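# Le tapis de Lusness

La chienne refusait de monter sur le tapis. Elle s'arrêtait toujours au même endroit, une patte levée, et me regardait comme si j'avais oublié de lui dire quelque chose.

Je l'avais récupérée en février, au refuge de Lusness. Sa fiche disait : femelle, croisée berger, hanche gauche fragile, craintive avec les hommes. On l'appelait Isska. Je n'ai pas changé son nom, elle en avait déjà eu au moins un autre.

Le centre Gelteo se trouvait à la sortie de la ville, derrière un garage. On y faisait de la rééducation pour chiens, du massage et un peu de comportement. La praticienne avait des mains larges et parlait bas. La première séance coûtait 60 euros. Elle a passé la moitié du temps assise par terre, le dos tourné à la chienne, à me poser des questions sur moi.

— Vous dormez bien ?

— C'est elle qui boite.

— Je sais. Vous dormez bien ?

J'ai dit que oui. C'était faux depuis la mort de ma mère, mais je ne voyais pas le rapport avec une hanche.

À l'entrée, il fallait se déchausser. Une feuille punaisée près de la porte le rappelait, avec les horaires et une phrase sur les laisses à enrouleur. J'ai pris l'habitude d'arriver en avance. J'enlevais mes chaussures, je m'asseyais sur le banc, et la chienne se couchait contre le mur. Elle reniflait longuement les chaussures des autres. Je crois qu'elle apprenait plus de choses sur eux que moi.
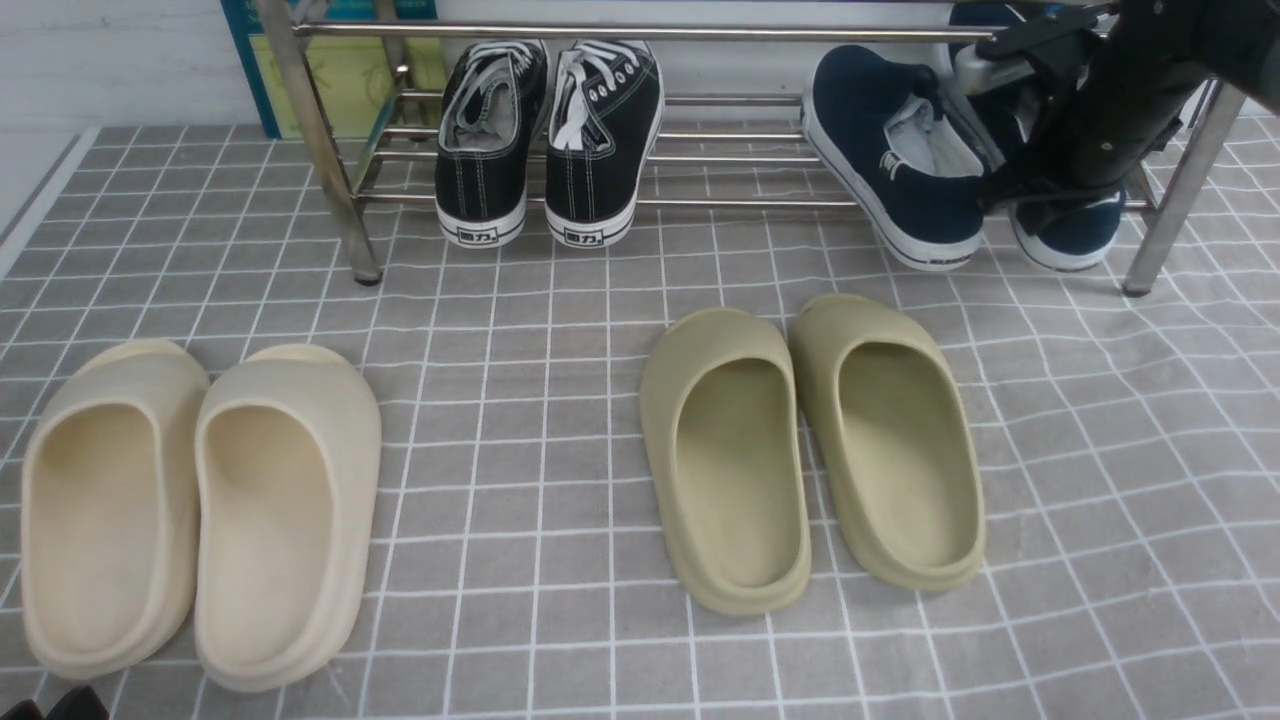
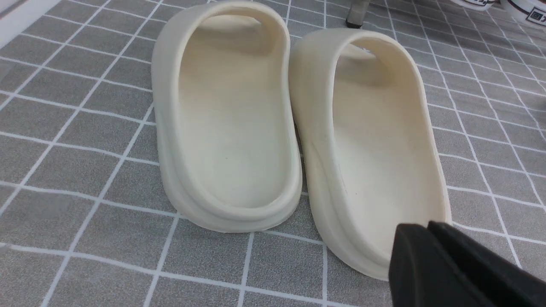 *Baskets noires sur le range-chaussures, puis sandales crème posées au sol.*

À la troisième séance, la praticienne m'a montré les cercles. On pose le bout des doigts sur la peau, on la déplace d'un tour et quart, on relâche. Il ne faut pas appuyer. J'appuyais. Elle a pris ma main et a fait le geste sur mon propre avant-bras pour que je comprenne la différence.

— Vous voulez que ça marche, m'a-t-elle dit. Elle le sent très bien.

Je suis rentré vexé. J'ai fait les cercles quand même, le soir, dans la cuisine, sur l'épaule droite, puis le long du dos. Je n'approchais pas de la hanche. La chienne restait debout, raide, et au bout de deux minutes elle s'en allait boire. Je notais cela dans un cahier. « 2 minutes, puis eau. » J'ai rempli plusieurs pages de cette manière.

Au printemps, nous sommes passés aux exercices. Des barres posées au sol, un coussin gonflable, et ce tapis bleu sur lequel elle devait marcher lentement. Elle enjambait les barres sans difficulté. Elle acceptait le coussin si je gardais le fromage à hauteur de son nez. Le tapis, non.

On a essayé de le plier, de le retourner, de semer des croquettes dessus. Elle mangeait celles du bord en allongeant le cou.

Un matin, j'ai pris la route d'Adjei pour aller vider l'appartement de ma mère. Je repoussais ce voyage depuis l'hiver. Il y a 200 kilomètres, et la chienne les a faits couchée à l'arrière, le menton sur la roue de secours. L'immeuble n'avait pas d'ascenseur. J'ai compté les marches en la portant à moitié : 53. Dans l'entrée de l'appartement, il y avait un tapis bleu. Je l'avais toujours connu là. Je me suis arrêté devant, mes clés à la main, et je suis resté un moment sans bouger.

La chienne est passée devant moi. Elle a traversé le tapis, elle est allée jusqu'au salon, elle a fait le tour du fauteuil. Puis elle est revenue se coucher au milieu du tapis, sur le côté droit, celui qui ménageait sa hanche.

Je me suis assis à côté d'elle. J'ai posé les doigts sur son épaule et j'ai fait un cercle, puis un autre. J'ai descendu le long du dos. À un moment j'ai pleuré, assez longtemps, et ma main a continué toute seule. Quand j'ai regardé, elle était sur la hanche. La chienne dormait.

J'ai vidé deux placards ce jour-là et laissé le reste. Le tapis, je l'ai roulé et mis dans le coffre.

La semaine suivante, à Gelteo, j'ai demandé si on pouvait utiliser le mien. La praticienne a dit oui. Elle l'a déroulé par terre, elle a tiré sur un coin qui rebiquait, et elle s'est reculée jusqu'à la fenêtre.

— Passez en premier, a-t-elle dit.

J'ai marché dessus en chaussettes. Derrière moi, j'ai entendu les griffes sur le sol, puis je ne les ai plus entendues.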